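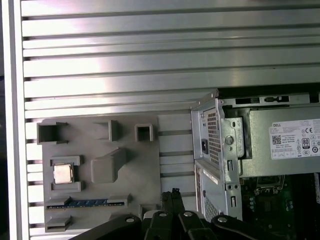

Wernetti is a five-piece funk and soul band from Drollport, and this page answers the things people ask us most at shows and in the inbox. If you're new here, welcome! The short version of our sound is big bass, three-part vocals, and drums with plenty of air between the hits. Look at how the light streaks across those brushed metal slats and then drops away into the dark grooves. Our drummer Efren loves a groove like that, bright and then gone, bright and then gone, and once you hear it on "Carport Season" you'll hear it all over the record.

## About the band

**Who plays what?**

Kristine Sison sings lead and plays keys. Her brother Ramil is on bass, Efren Bañez is on drums, Jerome Abella plays guitar, and Anjana Jayasinghe plays tenor sax and sings the high parts (wait for the last chorus of "Two Plates", it's a monster).

**How do you say the name?**

Wer-NET-ee. We've answered to worse.

**Who writes the songs?**

All of us, mostly starting from a bass line. Ramil sends voice memos at terrible hours, Kristine hums over them, and if Jerome starts playing along without being asked, we know we have something. The lyrics come last. "Hondton Local" had no words at all until the night before we recorded it.

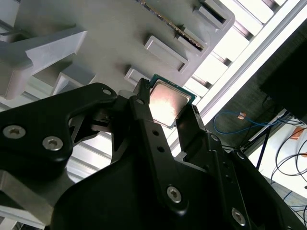 *Processor chip with a silver heat spreader, held between two black gripper fingers.*

## The album

**When did *Fonseca* come out?**

20/07/2024, and we're still giddy about it.

**Is it on vinyl?**

Yes! We pressed 500 copies, all black, with a lyric sheet tucked inside. Side A is the fast side. Side B slows way down, and we'd love you to play it with the lights low at least once.

**Was it recorded live?**

The rhythm section was, in one room, with everyone facing the drums. We cut 6 songs that way in February and kept a couple of happy accidents, including Efren's count-in on "Carport Season". Vocals and sax were added later, apart from "Two Plates", where Anjana's first run through was so good that we left it alone.

**What should I listen to if I like the record?**

Old stuff with a horn section, new stuff with a real drummer. Gospel quartets. Any live album where you can hear people in the crowd losing their minds.
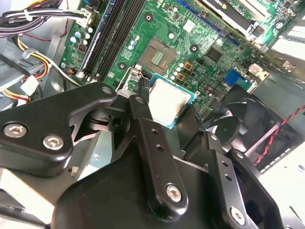 ## Shows

**How long do you play?**

A full set is about 90 minutes. If the room is dancing we'll keep going until someone turns on the lights.

**Are the shows all ages?**

Our Drollport shows are. Hondton depends on the venue, so check the listing before you buy.

**Can I request a song?**

Please do! Shout it, or write to us ahead of time if it's an old one and we need to relearn the bridge.

**Can I film?**

Sure, a song or two is great. Then put the phone away and come down front.

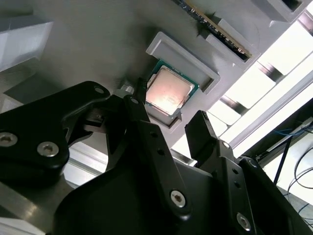
*A gripper reaching up toward a processor in its light gray tray.*

## Everything else

**Do you share sheet music?**

We have charts for 3 songs so far, and Anjana is working on the horn parts for the rest. School bands can have them free, just tell us where you're playing them.

**Will you play my wedding?**

Maybe! Send the date and the town. We're a lot of fun at weddings, and Jerome already owns the suit.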